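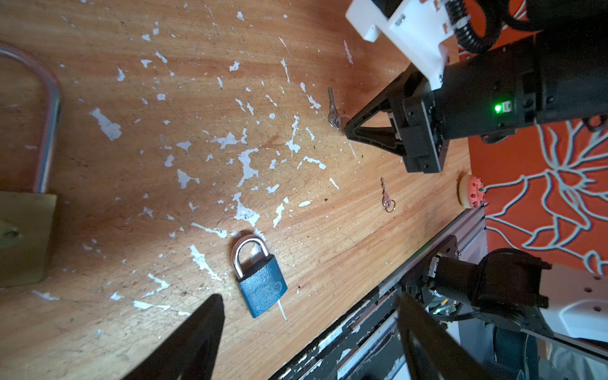

In praise of the padlock you can hold

I love padlocks. I love the weight of a brass one in a coat pocket and the way the shackle springs up under your thumb when the key goes round. I love that you can own a good one for forty years and pass it on with the shed. So when people tell me the padlock is on its way out, and that we'll all be opening our gates with our phones before long, I find I have rather a lot to say.

Start with the table. A big brass padlock at one end, a little blue one in the middle, two small keys lying on the wood among the paint flecks. Anybody over the age of five knows what all of that is and how you'd set about using it. Try the key, and if it doesn't turn, try the other key! There's no manual, no account to set up and no battery to go flat in February, when your fingers are too cold to do anything clever anyway.

I came to this late. For years I bought whatever hung nearest the till, lost the keys, cut the thing off and bought another. Then I took on an allotment in Jodcombe, where the gate has a padlock, the water tap has a padlock, and every shed down the long path has one too, and I started looking at them properly. What a lot of variety there is in such a small object! Fat ones, thin ones, ones with a rubber skirt over the keyhole, ones so weathered that the maker's name has gone altogether. My neighbour on the next plot has hers painted the same green as her door (it looks marvellous, and she has painted over the keyhole at least once).

Colour is a thing I feel strongly about. Brass is handsome and I wouldn't be without it, but a small coloured lock is one of the most useful things in a house. If you have a blue one for the bike box and a red one for the locker at the baths, you never stand there in a towel working through the whole bunch. Put a dab of matching nail varnish on the key and you're done. My other half thinks this is fussy. My other half also spent most of a Saturday outside our own shed.

Size matters less than people think, or at any rate it matters differently. A great thick shackle is no use if it won't go through the hasp, and I've seen more than one heavy lock hanging from a hasp held on with two short screws, which anyone could have off with a butter knife. Look at the door first, then the hasp, then the screws, and spend what's left on the lock. A little one is perfectly all right for a suitcase or a toolbox, where all you're asking is that the lid stays shut and the curious stay out.

And then the keys. Those tiny rings they come on are a nuisance, I grant you, and they'll have your thumbnail off. But please don't throw the second key in the drawer with the first. I did that for years, and what I had was one drawer containing two ways of being locked out. Mine are now split up, one on the hook by the back door and one in an old Olivares tin at my sister's, with a paper tag on each. It took me 4 evenings to sort the lot out, and I enjoyed every one of them. I had a mug of tea, an old table that was already past spoiling, and the whole collection tipped out in front of me. Matching a stray key to its lock is as good as finishing a jigsaw, and you get to hear the click.

I have tried the other sort. I was given a Fekirero, which opens with an app, and it's a clever bit of work and a nice shape in the hand. It also wanted to update itself while I stood at the gate with a barrow full of manure. I can see the point of it for somebody who lets out a holiday cottage and can't be forever posting keys. For a shed with a fork and some onion nets in it, I'd sooner have brass.

They will need a bit of care, these old-fashioned ones. A puff of graphite in the keyway before winter, a wipe round the shackle, and don't leave them hanging open in the rain. If one goes stiff, be patient with it and don't lean on the key. Mine on the gate end of the shed was stiff for a whole season and now turns like a dream, so I won't hear of anyone putting a lock in the bin until they've given it a proper go. And if you've a stray key with no lock to match, bring it down to the allotments, because I've a jar of locks with no keys and I'm dying to try it.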